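Seltcombe Ward Residents' Forum
Minutes of the November meeting
Posted in November by the minutes secretary
14 shares | 8 comments

The meeting opened at 7.30pm in the Dalgleish Rooms, with the chair thanking everyone for coming out on such a filthy night. There were 48 people present, which meant fetching the stacking chairs from the back, and we were a few minutes late starting as a result. Apologies were read out and the minutes of the last meeting were agreed, after a correction to the spelling of Flultow Lane.

1. The ward boundary proposals

This took up most of the evening, as we rather thought it might. The chair went over the proposal once more for those who missed the last meeting. In short, the streets south of Flultow Lane would leave Seltcombe ward and vote with Nanport from the next local elections. That would move 3113 electors, and Seltcombe would go down from three councillors to two.

Feelings ran fairly high. Several residents of the southern streets said that they shop here, send their children to school here and have never once had a leaflet from Nanport - one lady added that she has lived on the lane for most of her life and doesn't intend to become a Nanport voter now. A gentleman near the front took the other side, and was listened to very politely, all things considered. He felt that the present ward is simply too big, that casework takes weeks, and that a smaller patch might get us quicker answers.

There was then a long exchange on whether the change was being made for party advantage. The two ward councillors present, who don't sit for the same party, both said they had first seen the map when the rest of us did. Not everybody was persuaded. The chair asked that we keep to the arguments the reviewers can take into account, namely numbers, local ties and sensible boundaries.

The petition against the move now has 830 signatures. It was agreed by a show of hands, with two against and a handful abstaining, that the forum will send in its own written response and attach the petition to it. A draft will go round by email and paper copies will be left at the library.

2. Polling station at the Dalgleish Rooms

The council has confirmed that the rooms will be used again in May. Members asked whether the side door could be opened for people with wheelchairs and pushchairs, as the queue on the front steps was no fun for anyone last time. The secretary will write to the elections office.

3. Candidates' evening

It was warmly agreed that we should hold one again in the spring, with every candidate on the ballot paper invited and each given the same time to speak. Questions are to be handed in on slips beforehand, though the chair may take a few from the floor. There was some discussion of whether to offer supper and we settled, after rather longer than the matter deserved, on tea and biscuits.

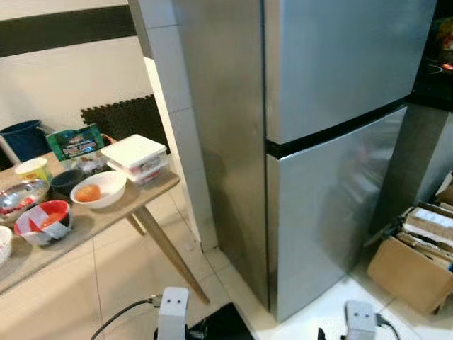
4. Any other business

The noticeboard by the bus shelter still has a broken catch, and posters for last year's by-election are still inside it. One of the councillors kindly offered to chase this up.

A resident asked whether the forum could meet at 7pm in the winter months. This was left for next time.

The meeting closed at 9.20pm. Thank you to all who stayed behind to stack the chairs.

Seltcombe Ward Residents' Forum, c/o the Dalgleish Rooms, Seltcombe | Contact the secretary | Back to top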